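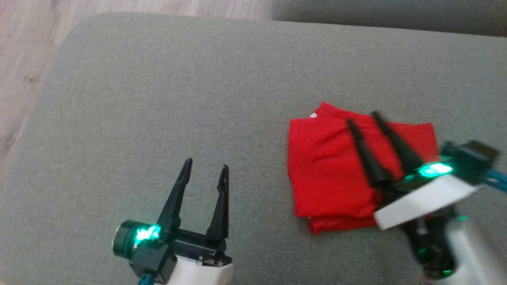 Budget for the Sofa, Too

Every January I sit down with a pot of coffee and the equipment requests, and every January I find that the number at the bottom of the quote is the one we all want to argue about. This year it was a pair of robot arms for folding laundry. I am all for them, let me say that right away, because I have folded enough towels in my life to be on the side of any machine that offers. But I have bought gear for a small linen and uniform service for a long time now, and I think most of us plan for these things the wrong way around.

We got three quotes, from Virkel, Kovine and Prernel, and they were lovely documents, all of them. Nice paper, even! They told me the reach of the arms and the price of a spare set of fingers. What I wanted to know was how long one basketball jersey takes, and what happens to the second jersey while the first one is being done. A jersey is a miserable thing to fold if you think about it – slippery cloth, big armholes, a white inside that wants to come out and join the party – and we wash a great many of them for the school leagues. 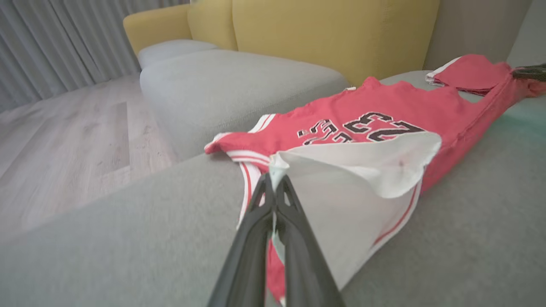
So my first piece of advice is to write down your own worst garments before you call anybody. We listed 7. Then we asked each company to quote against that list, and the answers got a good deal more useful (and in one case a good deal shorter). A folded T-shirt on a clean white table tells you very little about your Tuesday afternoon.

My second piece of advice is to budget for hours, and I mean people's hours. We had put down 30 for setup and training in the first draft of our plan, and we ended up asking for 200. That raised some eyebrows. But somebody has to show the thing what a good fold looks like, over and over, and somebody has to pick the shirt up off the floor, and those somebodies already have jobs. If you don't pay for their time on paper you will pay for it anyway, in overtime and bad moods.

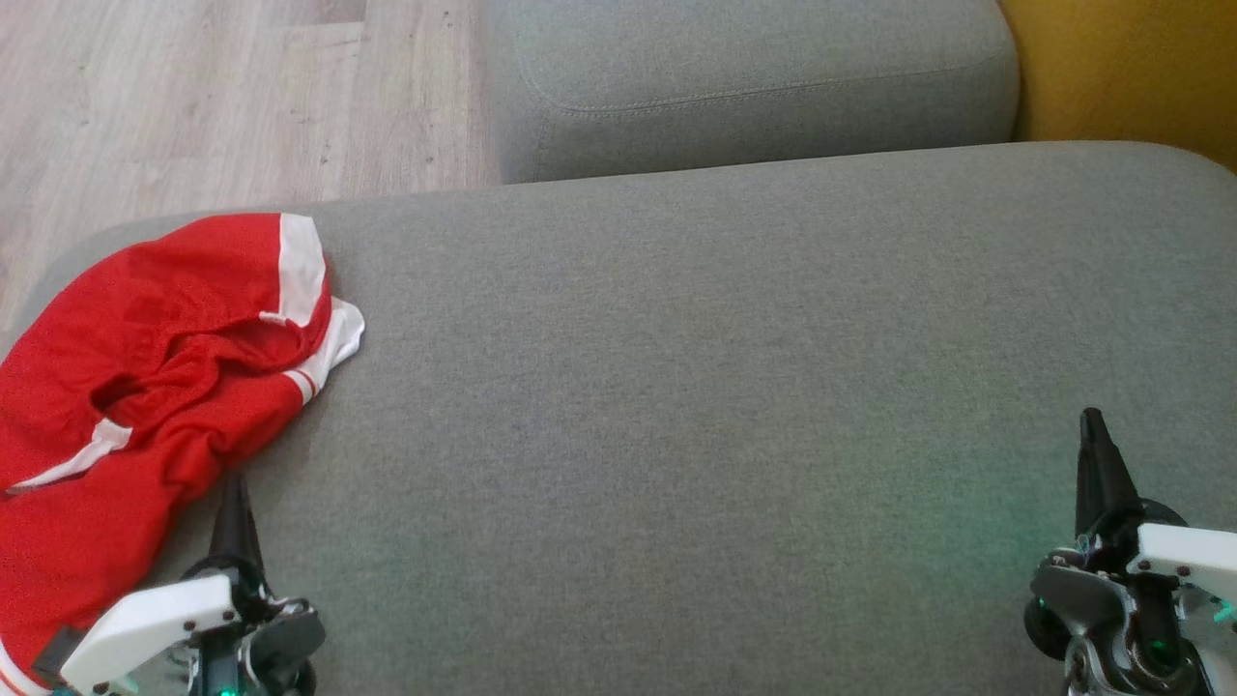
Two arms, one red garment and a soft gray seat to work on.

I'd also set money aside for the plain stuff that never makes it into a quote. Cables, screws, a decent lamp, whatever surface the folding will be done on. Our line for that came to 265 dollars a month under the Amin plan, which is what we call our five-year equipment schedule, and I expect we'll go over it by spring. I would still rather see a dull little line like that in a budget than a big round figure marked "other."

Would I sign for the arms again? I would, and gladly, though I'd lease for the first year and keep the folding tables right where they are.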